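Soporte Unora · Taller en casa
Ticket 2607
Asunto: el motor de la máquina de coser Comby se para al coser fieltro grueso
Estado: resuelto
Abierto el 2018-01-25

Mensaje inicial

¡Hola, equipo! Primero, gracias por el curso de marionetas de fieltro, que en casa nos tiene enganchadísimos (ya vamos por la segunda funda de cojín, que no tocaba, pero bueno). Os escribo por la máquina. Es la Comby pequeña, la que compré en junio con el kit de iniciación. Con algodón va de maravilla. En cuanto meto dos capas de fieltro con entretela da unas puntadas, zumba y se queda quieta. Si giro el volante a mano vuelve a arrancar, hace un trocito y otra vez lo mismo.

Lo que he probado yo:
- Cambiar la aguja por otra nueva del mismo grosor.
- Volver a enhebrar arriba y abajo.
- Bajar la tensión del hilo a 2.
- Otro enchufe, sin regleta.

Ningún cambio. El hilo es el Dovari de poliéster, bobina de 300 metros.

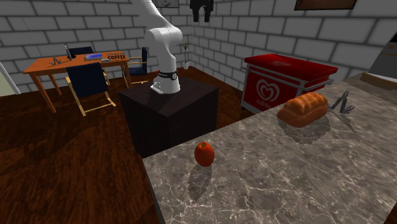

Se me olvidaba: no sale ningún código ni se enciende ninguna luz, y el pedal no se calienta. El zumbido viene de la parte derecha, donde está el volante.

Respuesta de soporte

¡Hola! Qué bien contado, así da gusto. Que zumbe y se pare con carga suele ser una de estas cosas: pelusa apretada debajo de los dientes de arrastre, aguja demasiado fina para el material o la correa floja. Vamos por lo fácil. Desenchufa la máquina, quita la placa de la aguja (dos tornillos) y saca el canillero. El fieltro suelta muchísima fibra y se queda ahí hecha una plancha. Pincel seco y pinzas, nada de soplar hacia dentro. Después pon una aguja del 100 para vaqueros y prueba a velocidad baja.

Segundo mensaje

¡Madre mía lo que había ahí abajo! He sacado una tira de pelusa gris compacta, casi 37 milímetros de largo, la he medido con la regla de patchwork porque no me lo creía. Ha mejorado mucho: ahora cose dos capas seguidas sin pararse. Con tres sigue quejándose, sobre todo al pasar por encima de una costura.
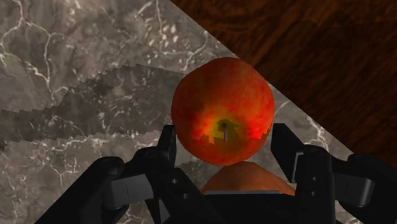
La aguja del 100 la he puesto también y las puntadas salen mucho más regulares. Me queda la duda de la correa. ¿Puedo mirarla yo sin abrir media máquina?

Respuesta de soporte

Puedes, y es un momento. Con la máquina desenchufada, quita el tornillo de la tapa lateral del volante. Aprieta la correa con un dedo a mitad de recorrido: tiene que ceder un poco y volver. Si baila o se ve brillante por dentro, está gastada. Para tensarla, afloja el tornillo del soporte del motor, baja el motor una pizca y aprieta de nuevo. Sin pasarse, que una correa muy tirante también frena.

Tercer mensaje

Bailaba, vaya si bailaba. Tensada, tapa puesta y prueba hecha con un retal: tres capas de fieltro más la costura del centro, de un tirón. ¡Qué alegría! Esta tarde he terminado las orejas del zorro y las dos manoplas que tenía a medias.

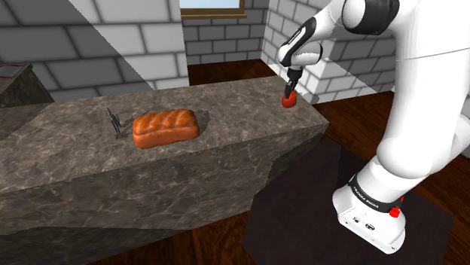
Una última cosa, por si le sirve a alguien: en el cruce de costuras me ha ayudado poner un cartoncito doblado detrás del prensatelas para que no se incline. Con el prensatelas Craddock de teflón desliza todavía mejor.

Respuesta de soporte

¡Nos apuntamos lo del cartoncito para la ficha de materiales gruesos! Con fieltro, limpia debajo de la placa cada vez que acabes un proyecto. Si la correa se afloja otra vez en poco tiempo, pide el recambio respondiendo a este mismo ticket.

Ticket cerrado por el usuario.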